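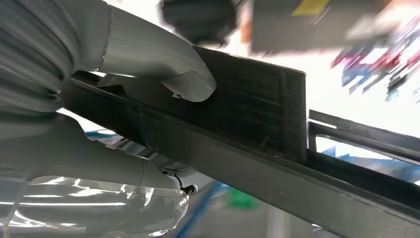 4. Mise en service du déshumidificateur Garnora

Cette section concerne l'installation du déshumidificateur Garnora dans une cave, un sous-sol ou une buanderie. La fixation murale fait l'objet de la section 3. Le raccordement à une gaine de ventilation est traité en section 7.

4.1 Choix de l'emplacement

1. Choisir un sol plan, stable et capable de supporter le poids de l'appareil réservoir plein.
2. Laisser un dégagement de 30 cm à l'arrière et sur les deux côtés. La grille supérieure doit rester entièrement libre.
3. Vérifier que la température de la pièce ne descend pas durablement sous 9 °C. En dessous de cette valeur, l'évaporateur givre et les cycles de dégivrage se succèdent sans extraction utile.
4. Fermer les soupiraux, les portes et les trappes donnant sur l'extérieur.

Note - Dans une cave composée de plusieurs pièces, placer l'appareil dans la plus humide et laisser ouvertes les portes intérieures.

Attention - Ne pas installer l'appareil dans une pièce contenant une douche ou une baignoire, ni à proximité d'une chaudière à circuit de combustion ouvert.

4.2 Temps de repos avant branchement

Le compresseur contient de l'huile qui peut migrer dans le circuit frigorifique lorsque l'appareil est transporté couché ou incliné.

1. Placer l'appareil debout à son emplacement définitif.
2. Attendre 16 heures avant la première mise sous tension si l'appareil a voyagé couché, deux heures s'il est resté debout.
3. Retirer les deux cales de transport situées sous le réservoir et les conserver avec l'emballage d'origine.

Attention - Une mise sous tension prématurée peut endommager le compresseur. Ce dommage n'est pas couvert par la garantie.

4.3 Raccordement électrique

1. Utiliser une prise avec terre, protégée par un dispositif différentiel 30 mA.
2. Dérouler entièrement le cordon.
3. Ne pas utiliser de multiprise. La puissance absorbée au démarrage dépasse brièvement la valeur nominale de 600 W.
4. Brancher la fiche. Le voyant de veille s'allume en orange.

Si le voyant reste éteint, contrôler la position du réservoir avant toute autre vérification. Un réservoir mal engagé coupe l'alimentation de la carte de commande.

4.4 Évacuation par le réservoir

1. Tirer le réservoir vers soi en le tenant par la poignée centrale.
2. Vérifier que le flotteur pivote librement.
3. Remettre le réservoir en place jusqu'au déclic.

L'appareil s'arrête de lui-même lorsque le réservoir est plein. Le voyant rouge clignote et un signal sonore retentit pendant une minute. Après la vidange, l'appareil reprend le réglage précédent au bout de trois minutes - ce délai protège le compresseur et ne peut pas être supprimé.

4.5 Évacuation continue

L'évacuation continue est recommandée dans les locaux visités moins d'une fois par semaine. Elle se fait par gravité ou au moyen de la pompe de relevage Norov, vendue séparément.

Par gravité :

1. Débrancher l'appareil.
2. Dévisser le bouchon situé à l'arrière, puis retirer l'obturateur en caoutchouc.
3. Emboîter le tuyau fourni sur l'embout et serrer le collier à la main.
4. Diriger le tuyau vers un siphon de sol en maintenant une pente descendante sur toute la longueur.
5. Laisser le réservoir en place. Il continue de jouer son rôle de sécurité si le tuyau se bouche.

Avec la pompe Norov, suivre en outre la notice jointe à la pompe et relier son contact d'alarme aux bornes A1 et A2 du bornier arrière.

Attention - Un tuyau pincé, remontant ou plongé dans l'eau provoque un reflux vers le bac de condensats.

4.6 Réglage de la consigne

1. Appuyer sur la touche Marche. La vitesse de ventilation par défaut est la vitesse lente.
2. Appuyer sur la touche Humidité jusqu'à afficher la valeur souhaitée. Le réglage s'effectue par pas de cinq points.
3. Attendre que l'affichage cesse de clignoter. La consigne est alors enregistrée.

Consignes usuelles :
Cave de stockage (conserves, outillage) : 60 %
Buanderie, séchage du linge : 45 %
Archives, livres, cartons : 50 %
Cave à vin : 70 %

Note - L'humidité affichée est mesurée à l'entrée d'air. Un écart de quelques points avec un hygromètre placé à l'autre bout de la pièce est normal. Pour piloter l'appareil à partir d'un autre point de mesure, utiliser la sonde déportée Skakano (section 6).

4.7 Premiers jours de fonctionnement

Dans un local resté longtemps humide, les murs et les objets entreposés restituent de l'eau pendant plusieurs semaines. Le compresseur peut tourner presque sans interruption pendant cette période. Ne pas abaisser la consigne pour accélérer l'assèchement : les enduits à la chaux et les bois anciens risquent de se fissurer.

Relever l'humidité une fois par jour, à heure fixe. Si la valeur n'a pas baissé au bout de deux semaines, rechercher une arrivée d'eau (infiltration, canalisation, remontée capillaire).

4.8 Entretien courant

1. Débrancher l'appareil.
2. Déclipser la grille arrière et sortir le filtre.
3. Aspirer le filtre côté entrée d'air, puis le laver à l'eau tiède sans détergent.
4. Laisser sécher à l'ombre et remonter le filtre complètement sec.
5. Rincer le réservoir et essuyer le flotteur.

Périodicité : toutes les deux semaines en usage continu, toutes les semaines en présence de poussière de plâtre ou de sciure. Avant un arrêt prolongé, faire fonctionner l'appareil en ventilation seule pendant deux heures, vider le réservoir et le ranger entrouvert.

4.9 Codes affichés

E1 : sonde d'humidité hors plage. Débrancher dix minutes, rebrancher. Si le code persiste, contacter le service après-vente.
E2 : sonde d'évaporateur en défaut. Contacter le service après-vente.
P1 : dégivrage en cours. Aucune action requise.
P2 : réservoir plein, absent ou mal engagé. Voir 4.4.
P3 : alarme de la pompe de relevage. Voir 4.5.

Pour toute demande, indiquer le numéro de série relevé sur l'étiquette située derrière le réservoir.

Révision de la section : mercredi 2 décembre 2020. Rédaction : E. Brinkmann. Vérification : M. Dixit.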